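Setting up the Wovard arm kit for a toast job - quick version

Wrote this up fast for anyone at Elstead who picks up the kit after me. It's the Wovard desktop arm, the one with the printed hand, on the starter plan. We paid 2,999 for the kit with the remote setup call included. The plan gives you 2,000 practice runs before they want more money. More on that at the bottom.

What you need

Arm, hand, power brick, the base clamp.
Laptop with the Wovard app. Version matters, get the April one or later.
A toaster with a wide slot and a lever that sticks out. Small levers are a pain.
A plate. Any plate.
Bread. Buy two loaves, you'll wreck one.

Step 1. Clamp and cable

Clamp the base at the back of the table, not the side. I did the side first and the reach was terrible. Tighten it, then lean on it a bit, then tighten again.

Leave slack in the big cable at the wrist. Clifford Perron zip tied ours down flat to look neat and it pulled out of the socket on the second wrist turn. Let it loop. Looks messy, works fine. Check the thin wires too, they should bend and not stretch.

Step 2. Lay out the table

Three spots: where the bread starts, where the toaster goes, where the plate goes. Keep the toaster OFF at the wall for all of the teaching. Cold toaster only until the very end.

Put the bread up on something. Flat on the table the fingers just shove it along, they can't get under the edge. A low block with the slice hanging over it gives them something to pinch. Use a cutting mat with a grid underneath so you can put things back in the same place between runs. Write the grid numbers down. I didnt the first time and had to redo the whole start position.

Toaster can go at an angle. Ours does better like that, the hand comes in along the slots and doesn't have to twist so much.

Step 3. Home position

In the app go to Poses, then New, name it home. Drive the arm with the sliders until the hand hangs over bare table with clear space all round. Fingers closed. Save it. Every run starts and ends there so make it a boring safe spot.
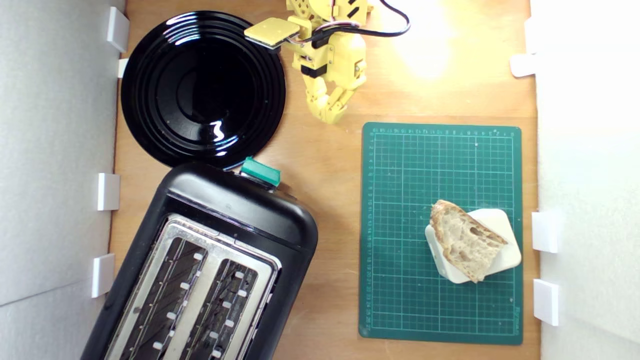 Then run Home five times from wherever the arm happens to be. If it clips anything on the way, add a pose higher up and route through that one first. Call it "high" or whatever. You'll use it a lot.

Step 4. Teach the pick

Open the hand. Come down over the bread slow, speed slider at 20 or less. Close until the slice moves a tiny bit, then back off one notch. Save as grip.

The default grip is way too strong for bread. It's set up for blocks I think. Nandini Reddy at Wovard support told me to drop it to 66 in the hand settings and that fixed most of the crumbs problem. Stale bread is easier. Really.

Step 5. Teach the drop

Move to high, then over the slot, then down. Do not let go early. If the slice is crooked it'll catch on the guide wires and sit there half in. Save three poses for this - over, in, release - and keep the middle one slow.

Do the lever as its own skill. Fingers closed, push with the tips, straight down. Trying to do bread and lever in one recording was a waste of an evening.

Step 6. Practice runs

Start with ten. Watch all ten with a hand on the stop button. Then change one thing, like turn the bread a bit, and do ten more. Yamuna Kandasamy did ours in batches before lunch and logged the misses in a sheet, copy her sheet, it's in the shared folder.

Toaster power on only when you get ten clean ones in a row. Stay in the room. Don't leave a slice in it and go get coffee.

If it goes wrong

Hand shakes on the way down - clamp is loose, or speed too high.
Fingers close but nothing's held - re-do grip, bread is probaly thinner than last time.
Arm stops with a red light - it hit a limit. Press stop, move it by hand, then Home.
App loses the arm - unplug USB, count to ten, plug back in.

Is it worth it

For the price, yes, mostly. Nithin Pinto got a quote from Demport for 3,000 and that was arm only, hand extra. The Wovard manual is thin and the hand chapter is for the old hand, so be ready to email. They answer same day.

What I don't like is that failed runs count against the 2,000. Home doesn't count, single poses don't count, anything you start with the Run button does. So test with single poses as long as you can stand it.

Spare finger cords are in the drawer under the printer.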